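Minutes – study room fittings and supplies, February meeting
Mematham Homework Room

**Present:** Morag Swanson (chair), Leif Forsberg, Chaimae Metwally, Fedir Savchuk (minutes)
**Apologies:** Harish Rodrigues
**Opened:** 4:15 p.m.

## 1. Minutes of the previous meeting

Accepted with one correction. Item 6 should read "desk cloths", plural. FS to amend the stored copy.

## 2. Matters arising

2.1 The shelf brackets ordered from Stunby arrived with the wrong screws. LF has exchanged them. The shelf is up and has been in use since Tuesday.

2.2 The lost property box was emptied as agreed. Two calculators were claimed. The remaining items go to the front office.

2.3 CM has not yet had a reply from Danko on the price of replacement desk lamps. Carried forward.

## 3. Desk coverings

3.1 LF reported on the plastic cloths. The older ones have begun to lift and crease at the back, where the cloth meets the ledge behind the desk. Small items slide under the raised part and are found only when the cloth is taken off for cleaning.

3.2 Three ways of fixing the back edge were discussed: double-sided tape along the full length, clips at the corners, or trimming the cloth short of the ledge. Tape leaves residue on painted desks and was ruled out. Clips were thought acceptable on desks with an open rear edge and useless on the others. Trimming costs nothing, but it can't be undone.

3.3 MS asked whether warming the cloth would take out the folds. CM has tried this at home with a hair dryer on a low setting. The broad creases relaxed and the sharp folds stayed. Laying the cloth flat under books for two nights gave a better result.

3.4 Agreed: flatten first, trim only if the fold comes back. LF to do one desk as a trial and report.

3.5 A new cloth of the same type from Isunlow is priced at 1,399 for the roll, before delivery. One roll would cover all desks with a little left over. Decision deferred until the trial is done.

## 4. Erasers and pencil marks

4.1 CM raised the state of the shared erasers. Most are still a usable size but carry graphite on the ends and sides, and they smear when used on clean paper. Younger pupils then rub harder and tear the sheet.

4.2 The present stock is the plain whitish type, bought in bulk. MS considers the quality adequate and the cleaning inadequate.

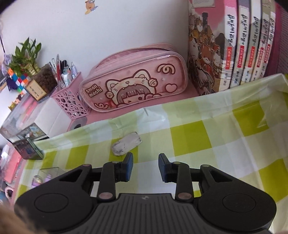 How should a smudged eraser be cleaned before it goes back on the desk?

Rub the dark parts on scrap paper until the marks come off pale, then wipe the eraser with a dry cloth. Water is to be avoided, as a damp eraser drags on the paper.

4.3 The above wording was agreed for the card beside the supply drawer. FS to type and laminate it.

4.4 LF proposed cutting badly marked ends off with a craft knife. Not adopted. The pieces get small quickly and end up on the floor.

4.5 Graphite also transfers from erasers to the cloths. On the lighter squares of the checkered pattern it shows more than on the green ones. A damp sponge removes it if done the same day. Old marks need a drop of dish soap. Scouring pads are not to be used, as they take the shine off the plastic.

## 5. Pencil cases and personal items

5.1 There was a longer discussion on whether pupils' own pencil cases should stay on the desk ledges between sessions. The ledges are the natural place for them and keep the writing surface free. Against this, large cases with rounded tops do not stack, and anything leaning on the wall has to be moved for dusting.

5.2 MS noted that the printed cases with a clear plastic front, such as the pink "Small mochi" one, are easy to tell apart from across the room. Plain black cases have been mixed up on several occasions this term. She asked that owners of plain cases add a label.

5.3 CM suggested one case per ledge, with a second kept in the owner's bag. Agreed.

5.4 Zippers: FS pointed out that overfilled cases are left open and lose their contents when tipped. A line on this will be added to the notice for parents. No further rule is needed.

5.5 Cases left behind at the end of term will be held for two weeks at the front office and then passed on.

## 6. Supply count

6.1 HR sent his figures in writing. The cupboard holds 228 pencils, of which an unstated share are unsharpened. He asks that the boxes be kept closed so that the count means something next time.

6.2 Lined paper stands at 3,949 sheets. No order needed before summer.

6.3 Erasers were not counted. HR to include them next time, separating unused from used.

6.4 The pencil sharpener fixed by the door is blunt. LF to replace the blade. If the blade is no longer sold, he may buy a new sharpener without asking again.

## 7. Cleaning routine

7.1 The following order was adopted for the end of each session:

- Loose items off the cloth and into the drawer or the owner's case.
- Cloth brushed toward the front edge, with crumbs caught in the hand pan.
- Cloth wiped with a damp sponge and dried.
- Ledge dusted, case put back.

7.2 CM asked that brushing come before wiping in every case. Eraser crumbs turn to paste when wet and collect in the creases.

7.3 MS estimated four minutes a desk. LF thought this generous for the older pupils and short for the younger ones. The routine will be tried as it stands.

## 8. Any other business

8.1 The wall behind the desks has scuffs at ledge height. Repainting is not planned this year. LF will try a melamine sponge on a hidden patch first.

8.2 FS asked for the drawer labels to be printed larger. Agreed.

## Actions

| Item | Action | Who |
|---|---|---|
| 1 | Correct stored minutes | FS |
| 2.3 | Chase Danko on lamp price | CM |
| 3.4 | Flatten one cloth, report | LF |
| 4.3 | Card for supply drawer | FS |
| 5.4 | Line for parents' notice | MS |
| 6.3 | Count erasers | HR |
| 6.4 | Sharpener blade | LF |
| 8.1 | Test sponge on wall | LF |
| 8.2 | Reprint drawer labels | FS |

Closed at 5:20 p.m. The date of the next meeting will be set when LF has finished the cloth trial.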